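Thread time! End of the semester, I finally have a minute, and I've been promising to write up what our student team has been doing with two robot arms and a lot of fake groceries. 1/

The project is called Wirow. It started in November as a class assignment: pick a boring job from a real store and get a pair of arms to do it. Most groups went for stacking or sorting. We went for putting stickers on produce boxes. 2/

I thought it would be the easy one. I was so wrong, and I'm so glad we picked it. 3/

Stickers are wonderful and terrible. A tomato box stays the same shape when you grab it. A label sheet curls and sags, and then it sticks to the one thing you didn't want it to stick to (usually the gripper). Every bit of code we wrote for boxes was useless for paper. 4/

So we split the job up. One arm handles the sheet, the other handles the box. Then there's peel, place, press. Five little steps on the whiteboard, and each one has eaten at least a week of somebody's life. 5/

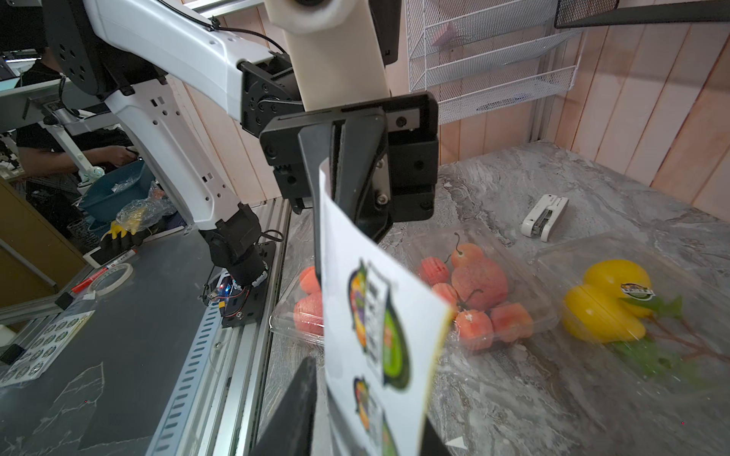

Elie Awwad
Student team lead, Wirow project, Gusham Robotics Club

I love the wrist view. You get the sheet right up close, two oval labels with the fruit-and-veg design, and the tomatoes and the yellow pepper over on the counter in their clear containers. Look at the curl in that paper! That curl is my whole semester. 6/

Our first idea was to grip the sheet dead center. Bad idea, it folded like a taco. Next we tried a corner, and it swung around every time the arm moved. Now we take it close to one edge and move slowly for the first part of the lift. Much calmer. 7/

Peeling is still the hard part. We bend the backing over a straight edge so the label lifts by itself, same as you'd do with your thumb. When the angle is right it's beautiful. When it's wrong you get a very fancy crumpled sticker. 8/

Numbers, for those of you who asked: we've logged 291 tries at the full job so far. Our best streak is 19 labels in a row on the right box and the right way up. The next one went on the table. We cheered anyway. 9/

Ilse Mühlbauer, who teaches the class, has one rule I'm stealing forever: write down what you think will happen before you press start. It's a little embarrassing how often my notebook says "should be fine." 10/

Also learned: soft fake fruit is great for practice but it weighs almost nothing, so a box of it slides when you press the label on. Real peppers stay put. We lost two evenings to that before someone swapped the boxes and the "software bug" went away. 11/

Big thanks to the Ghanem lab down the hall for lending us tools and for putting up with our music — the playlist is getting longer, sorry. 12/

Next up is the club showcase at Girkorport. We get seven minutes on the floor, and I'd like to label a full row of boxes with no hands on the table. Roughly 18 labels if the peel behaves. 13/

If you're a first-year and wondering if you know enough to join: I had never touched an arm before this class. Come by, we'll hand you a sheet of stickers and a notebook. 14/

Peel code cleanup is tonight's job, and I'll post the gripping notes once Ilse has read them. Questions welcome, especially if you've worked with paper or tape — I want to hear how you keep it flat! 15/15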